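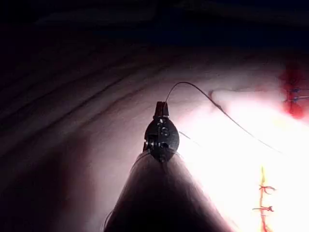
Fendcombe Skills Center: Service Desk
Ticket category: Consumables and practice materials
Location: Suture practice room, Buenaventura wing
Opened: 10/6/19
Priority: Normal
Status: Resolved, monitoring

Summary of issue
The department reports that suture thread is fraying and parting during practice on the synthetic tissue pads. The fault is noted most often while the thread is being drawn through the pad, before the first knot is placed. Pads from the same delivery are also reported to tear at the entry point of the needle.

Materials affected
Thread: Pretach practice suture, dark, supplied in boxes of 30.
Pads: Kosum synthetic tissue pads, delivered in January and held in the wall cabinet.

Entry 1, Service Desk
Ticket received and assigned to Materials Support. The department was asked to set aside any broken lengths of thread in a labeled bag and to stop using the open box until it had been inspected. The department was also asked to confirm how the pads are stored between sessions.

Entry 2, Department
Broken lengths have been set aside as requested. Pads are returned to the cabinet at the end of the day without covers. The cabinet stands beside the window and receives direct sun in the afternoon. The open box of thread is kept on the same shelf.

Entry 3, Materials Support
The bagged lengths were inspected under magnification. Most show flattening a short distance from the break, consistent with the thread having been gripped repeatedly along its length. Two lengths show no flattening and appear to have parted at a dry, stiff section.

The pads were inspected at the same time. The surface layer of 4 pads has hardened and no longer closes after the needle passes. A hardened entry point has a rough edge, and thread drawn across it will wear quickly. These pads have been withdrawn.

Entry 4, Materials Support
Comparison test carried out with a sealed box of thread and unused pads from central stores. 8 lengths were drawn through and tied. None frayed. The test was repeated with the sealed thread on a withdrawn pad, and fraying was seen on the second pass.

Finding
The main cause is hardening of the pads in storage. Handling of the thread is a contributing factor. No fault has been found with the thread as supplied.

Action required of the department
Store pads flat, in their covers, in the lower cabinet away from the window.
Keep thread in its original box with the lid closed.
Grip thread near the end and avoid gripping the same section twice.
Discard any length that shows flattening or a kink.
Turn a pad when one side is worn, and withdraw it when both sides are worn.

Entry 5, Department
Storage moved to the lower cabinet. Replacement pads received and in use. One further break was reported, on a length that had been left over from the old box. The remainder of that box has been discarded.

Entry 6, Service Desk
Status changed to Resolved, monitoring. The ticket will remain open for 30 days. Further breaks should be added to this ticket and should state the box number and the pad in use.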